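Packing and Unpacking Assistants, Ostavness
Part-time, temporary with possible extension
Reference 3772

Ostavness is taking on packing and unpacking assistants for its ground floor. The work is opening deliveries, checking what came in, sorting small items into containers and packing outgoing boxes for our second site in Bidport. It is steady hands-on work, most of it standing, with some time spent kneeling or crouching because a good part of the sorting is done at floor level.

We have 5 places to fill. No experience is needed. Two days of training are paid at the full rate.

What you will do

Open cartons as they arrive and check the contents against the packing slip.
Sort items into the right containers and make sure each container has a label that matches the list.
Pack boxes for Bidport, with the slip on top and heavy items at the bottom.
Flatten used cardboard and take it to the cage at the back door.
Keep the corridor and the foot of the stairs clear of boxes.
Write down anything missing, broken or leaking before it is moved.

What we ask

You are 18 or over and can work in the United States.
You can lift 30 pounds and carry it across a room.
You can read a packing slip in English and write a short note about a problem.
You show up on time. Shifts start together and the first box is not opened until the team is in.
Closed shoes. No loose sleeves or dangling bracelets.

Hours and pay

Shifts run Monday through Friday from 8 a.m. to 1 p.m. Everyone works at least three shifts a week. Wednesday is our main delivery day and we ask all assistants to be available then. Pay is hourly, sent every second Friday. The rate is given in the letter we send before the interview. There is a paid break of 20 minutes at mid-morning, and coffee and tea are free.

The first contract is for 7 weeks. Extensions depend on how many deliveries are booked for the Purnby order, and we will tell you by the end of week five.

Where you will work

The work is on one level, in the corridor and the open room next to the curved wooden staircase. You do not need to use the stairs during a shift. Lockers are by the side entrance, so please leave bags and coats there.

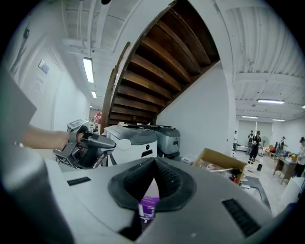 Margit Bozsik wrote to us after her first contract that the lifting was easier than she had feared, but the kneeling was not, and that new people should bring knee pads from day one. She also asked us to say that the mornings go fast on delivery days and drag a little on Fridays. We now keep a few pairs of pads in the locker area, though you may prefer your own.

How to apply

Send a short note with your name, a phone number and the days you can work to the Szalai hiring desk, which handles applications for us. Put reference 3772 in the subject line. A résumé is welcome but not required. If you have a back or knee problem, mention it in the note and we will talk about which tasks would suit you.

Interviews are held on site and take 20 minutes. You will be asked to pack one box. We answer every application, and places are filled as suitable people come in.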